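Part 2. Setting up the head and dressing it

If you've made it through Part 1, your Wukel table is standing, the poles are up and you've already had your first argument with the curtain. Good! Everything from here on is the fun part. I wrote this section after doing the whole set-up more times than I'd like to admit, so if I sound bossy in places, it's the voice of someone who has chased a foam head across a floor.

Have these within reach before you start:

Foam head, plain white
Plush cloth, big enough to hang over the front of the table
One lanyard with a badge holder and metal clip
A few household items for company (see Step 6)
Lint roller
Soft clothes brush

2.1 Laying the cloth

Step 1. Wipe the tabletop and let it dry. Any grit left under a plush cloth will turn into a little bump, and you'll keep finding it with your palm all day.

Step 2. Shake the cloth out somewhere else, please. The first shake of a new Chevalier plush lets go of a shocking amount of fluff, and it all wants to live on the black curtain.

Step 3. Lay the cloth fuzzy side up and pull it forward until it drapes over the front edge. I like a generous drop at the front because that's where the badge ends up, and a bare table edge behind a badge looks unfinished to me. Smooth from the middle outward with flat hands. Don't chase every wrinkle. Plush has a mind of its own and a few soft folds won't hurt a thing.

Note: Brush the pile all in one direction when you're done. If you brush one half left and the other half right, you get two different shades and it looks like two cloths.

Caution: Never iron the cloth on the table. The pile flattens for good, and I have an ironing-shaped patch on my old one to prove it. If it's badly creased, hang it overnight.

2.2 Placing the head

Step 4. Stand the head in the center of the cloth with the face toward the front. Press down gently with both palms and give it the smallest twist, so the base settles into the pile. It should stay put when you let go. If it rocks, lift it, smooth the cloth underneath and try again.

The foam head is very light, much lighter than you expect the first time you pick it up, and a sleeve will knock it over in a heartbeat. I roll mine up to the elbow. You can also put a strip of double-sided tape under the base, but it pulls fuzz out of the cloth when you peel it off, so I only do that when things have to stay put for a week.

Note: Mark your heads if you own more than one. A few strokes of red marker on the crown is plenty. Keep the ink off the face, as it won't come out of foam, and don't even think about solvent cleaners (they eat the foam, and the smell is awful).

2.3 Dressing it with a lanyard

I always start people on a lanyard because it's forgiving. Scarves slide, necklaces tangle, and a hat hides the marker on the crown so you forget which head you've got. An orange strap on a white head is also really easy to see, so you'll notice right away when something is crooked.

Step 5. Put the lanyard on like this:

a. Lay it flat first and run the strap through your fingers from one end to the other, taking out any twist. Do this even if it looks fine. A half twist hides behind the neck and then your badge faces the wrong way forever.

b. Clip on the badge holder. Leave it empty for now – an insert makes it stiffer, and it likes to catch in the plush while you're still fiddling.

c. Open the loop wide, with one strap held out on each side, and bring it to the neck. Keep both sides at the same height. Go slowly around the nose.

d. With the strap around the neck, keep hold of both sides and draw them outward, left and right, until the loop opens evenly. Let the lower part fall toward the front of the table so that the clip and the holder end up close to the front edge of the cloth.

e. Check the hang before you let go of anything. The clip should be more or less in line with the nose. If it's off to one side, ease one strap out a little and let the other follow.

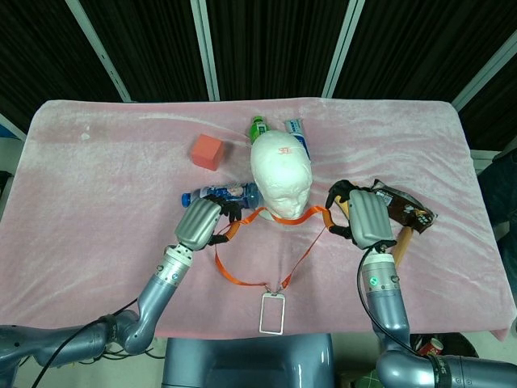

f. Lower both straps onto the cloth together. Letting one side drop first drags the holder sideways and you're back at d. When both are down, tuck any extra length behind the neck, or leave it spread out if you like the wide look. I go back and forth on it.

Caution: Don't tug on the holder to straighten the strap. The head will come with it.

2.4 Adding the household items

Step 6. Now for the company. I use whatever is in the bathroom cabinet or on the kitchen counter, and the cheaper the better. A bottle with a bright cap, a tube of toothpaste, a bottle of water, and a foam cube if there's one in the toy box all do nicely. Choose things of different heights and colors so the table doesn't go dull on you.

Stand the tall things behind the head where they can peek out over the top. A toothpaste tube will lean upright back there quite happily. Lay a round bottle on its side, off to the left or right, and push it down into the pile so it doesn't wander. Small light things can sit off by themselves. Give them some room!

Note: Close every cap hard before it goes on the table. Shampoo and plush is a long afternoon. Water is nicer about it but can still leave a pale ring, so blot it with a dry towel right away and don't rub.

If you bought the Grillar add-on tray, skip it for this layout. It's made for bare tabletops and tips over on anything fuzzy. Same goes for the Grater risers, although I'm told the newer ones have wider feet. I haven't tried them.

2.5 Clearing up and storing

Step 7. Take things off in reverse: household items first, then the lanyard, then the head. Lift the lanyard up and over with both hands, holding it wide again so it clears the nose.

Step 8. Brush the head with the soft brush, slip it into its bag, and store it upright. Don't stack anything on it. Foam dents, and a dented nose stays dented.

Step 9. Run the lint roller over the cloth, fold it with the fuzzy side in and keep it out of the sun. Pink fades faster than you'd think.

Replacement heads are part 322 and the soft brush is part 891. Part 3 covers washing the cloth and taking down the curtain.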